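Section 4. Preparing and Loading the Portable Storage Container

Read this section in full before the Nultisgate container is delivered. Customers who have booked a long-distance move through the Maltwood depot should also read Section 6.

4.1 Before delivery

1. Choose a level, paved surface. The truck needs a clear, straight approach.
2. Remove vehicles, trash cans and garden hoses from the approach.
3. Confirm with the city whether a street permit is required. Nultisgate does not obtain permits on behalf of customers.
4. Keep the booking number at hand. The driver will ask for it on arrival.

CAUTION: Do not place the container on a septic field or over a utility cover. 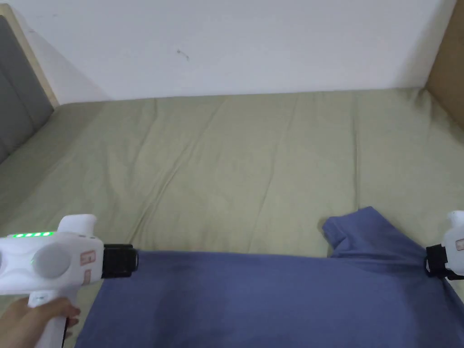

4.2 Inspecting the container

1. Open both doors fully and latch them back.
2. Check the floor and roof for damage. Report any fault before loading begins.
3. Record the number on the door plate on Form 2.

Note: Loading the container is taken as acceptance of its condition. Claims for existing damage cannot be considered afterward.
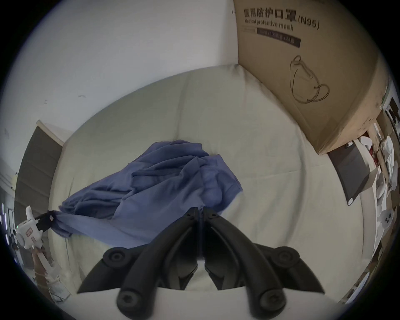

Maltwood, April

The following loading limits replace those printed in earlier copies of this guide. Questions may be addressed to Hannelore Hollmann, Customer Equipment Office.

4.3 Loading

1. Place the heaviest items on the floor, divided evenly between the left and right sides.
2. Do not exceed 2750 pounds in total. No single item may weigh more than 625 pounds.
3. Stand sofas on end only if they are wrapped and strapped.
4. Secure each row with Kpodo straps before starting the next. The container has 19 anchor points – use those nearest the load.

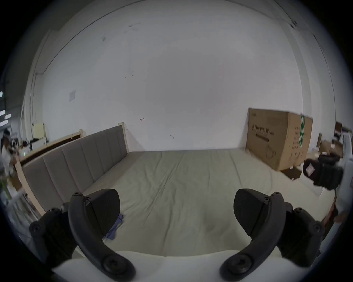

5. Leave a hand's width between the last row and the doors.
6. Close the right door first, then the left, and fit the Mikow lock.

WARNING: Never load propane tanks, gasoline, paint thinner or car batteries. The driver may refuse a container that is overweight or holds prohibited goods, and a return trip fee will apply.

4.4 Requesting pickup

1. Call the depot before noon to request pickup for the next working day.
2. Clear the approach again as described in 4.1.
3. Keep the second key until the container has been unloaded and returned.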